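Writing Proper Letters Again

I have been meaning to write this one since December, when the first of them arrived, but I kept putting it off in favour of writing letters, so I suppose you could say the subject got in the way of itself. Anyway, the kettle has boiled, it is raining sideways in Nallham, and I have a whole afternoon, so settle in.

Those of you who have been reading for a while will know that I lived abroad for a bit in my twenties. I shared a house with four other people, and one of them was Jairo Huamán, who cooked better than the rest of us put together and sang while he did it. When I came home we wrote to each other for years. Long letters, six or seven sheets at a time, with bits of newspaper folded in, and once a pressed leaf that had gone to crumbs by the time it reached me. Then I moved, and he moved, and the letters got shorter and turned into Christmas cards, and the cards stopped too. Neither of us did anything wrong. It just went the way these things go when you have small children and a job with early starts.

And then last December, an envelope. It had been to my old address and then to my sister's, and she brought it round with a tin of shortbread and stood in the hall until I opened it, because she is nosier than I am and always has been. I knew the handwriting before I'd got it out of her hand. It had been 31 years since the two of us were last in the same room, and he started the letter by telling me off about a saucepan I had burned.

I cried a bit, I don't mind telling you. My sister ate most of the shortbread.

So of course I had to write back, and I wanted to do it properly, and I found that I couldn't. I sat there with a perfectly good biro and a pad of lined paper and wrote "Dear Jairo" and then looked out of the window for twenty minutes. I type all day long and I write this blog, so I'm hardly short of words (some of you have been kind enough to mention it). But with a pen I had nothing. My hand ached after half a page. My handwriting, which my old teachers used to praise, looked as if it had been done on a bus. I crossed out so much that I had to start again, and then I was so worried about crossing out that I wrote something terribly stiff, like a letter to a bank.

It was Heather Halliday who sorted me out. Heather has written letters all her life, to all sorts of people, and she keeps them going the way some people keep a sourdough. She came over, read my stiff little page and put it down very gently on the arm of the sofa. "You've told him your news," she said. "Now tell him what you had for your tea." I thought she was being flippant, but she meant it. Her view is that news is the dullest part of any letter, and that what people want from you is the bit you'd have said while you were both washing up.

I tried it, and off I went! I told him about the leek pie and the man next door who has painted his gate three different greens, and before I knew it I was on the fourth sheet and hadn't mentioned a single important thing. I left it all in, crossings-out and everything.

I did get a bit carried away with the equipment after that. I am only human. I bought a box of Jemau writing paper, the cream sort with a slight tooth to it, and then a Prisetti fountain pen from the second-hand stall at the market, which leaked all over my good cardigan on its first outing. I was quite put out until Heather showed me that I'd been screwing the cartridge section in crooked. It has behaved itself ever since, mostly. If you're thinking of getting a fountain pen for the first time, don't spend a lot, and do try it on the paper you mean to use, because mine is lovely on the cream and turns to blots on anything cheap.

I also recommend thinking about the light. I used to write in the evening, at the end of everything, and they were all rather glum letters. Now I write at eight in the morning with my second cup of tea and I'm a much nicer correspondent.

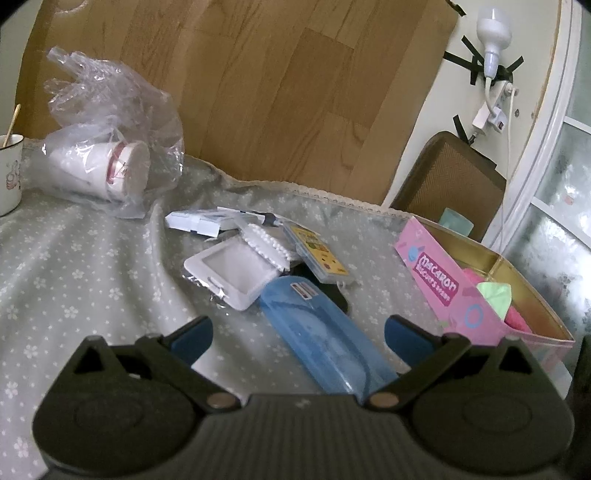 The other thing I had forgotten is the waiting. When I send a message on my phone and don't hear back in an hour I start wondering whether I've said something daft. With a letter you drop it in the box and it's gone, and you go and buy your potatoes, and there's nothing whatever to be done about it for weeks. The first one took such an age that I'd stopped looking out for the post altogether. And then the reply came on a morning when the boiler had packed up and I was in two jumpers and a hat, and I read it standing in the kitchen, and I can honestly say I forgot about the boiler. Jairo has moved out to a place called Mosquera now, to be near his daughter, and he had drawn me a map of his walk to the bakery with all the dogs marked on it. There's a fierce one at the corner. I feel I know that dog.

I answered the same day, which Heather says is a beginner's mistake. She leaves hers for a week, to let them brew. I can't do it. I've tried, and I just walk about the house composing sentences and bumping into things.

Word got round among the old housemates, as it was bound to. Ronaldo Vasconcelos sent a postcard with so much crammed on it that it went up the sides and over the stamp, and I needed my magnifying glass for the last part, which was a recipe for soup. I've made it twice. It wants more salt than he says. Then there was a very formal letter from Segundo Cuadros, on headed paper, two neat paragraphs and a signature, and a note tucked behind it saying he had no idea how to write to people and could I please send him a long one so that he could see how it was done. I sent him nine sheets. I'm not sure that was what he was after, but he's replied since and he's up to three.

The only one still missing is Apolinar Zavala, who had the attic room and was always losing his keys. Nobody seems to have an address later than the one in my old green book. I've written to it all the same. I know it's a long shot, but then so was Jairo's, and it went round two houses and found me.

I walk my letters to the post office in town when I can, and when my knee is bad I take the 521, which goes the long way round past the reservoir and gives me time to worry about whether I've put enough stamps on. The lady behind the counter has started asking after everybody. I told her about the dog at the corner and now she wants updates.

My grandson, who is at the age where he finds me very funny, asked why I didn't just ring them all up on a video call. We did try that, in fairness. It was lovely to see their faces, and everybody talked at once, and Ronaldo had his camera pointing at the ceiling for most of it, and afterwards I couldn't have told you one thing that anyone had said. I can tell you practically all of Jairo's letters by heart. I don't think one is better than the other, I should say. I'd have been sorry to miss the ceiling. But you can't take a video call upstairs and read it again in bed when you can't sleep, and I've done that more often than I'd like to admit.

I've asked the grandson to write me a letter for my birthday in place of a present. He looked at me as if I'd asked for a goat. His mother says he's got as far as the envelope.

A few of you asked in the comments last time how to get going if you haven't got a long-lost housemate to hand. I'd say start with somebody who isn't expecting it and who lives quite near. My first one after Jairo's went to a cousin two villages over whom I see every month anyway, and she rang me up quite alarmed, thinking somebody had died, and then wrote back. Don't apologise for your handwriting, or not for more than a line. Ask one question, so they've got something to catch hold of. And if you run out of things to say, stop there and sign it. I once had a letter from Heather that was entirely about a wasp, and it's still on my bookcase.

As for keeping them, I've no system at all. Jairo's old ones were in a shoebox in the loft, and I'm sorry to say that mice had been at a corner of it, so there are a few where I've only got the right-hand half of what he thought about things in those days. I've read them out to him, in my letters, with the gaps left in, and he's been filling in the missing words from memory. I'm fairly certain he's making most of them up.

Right, the rain has eased and I want to catch the last collection. If anybody reading this ever knew an Apolinar who played the trumpet badly and couldn't keep hold of a key, do please leave me a comment.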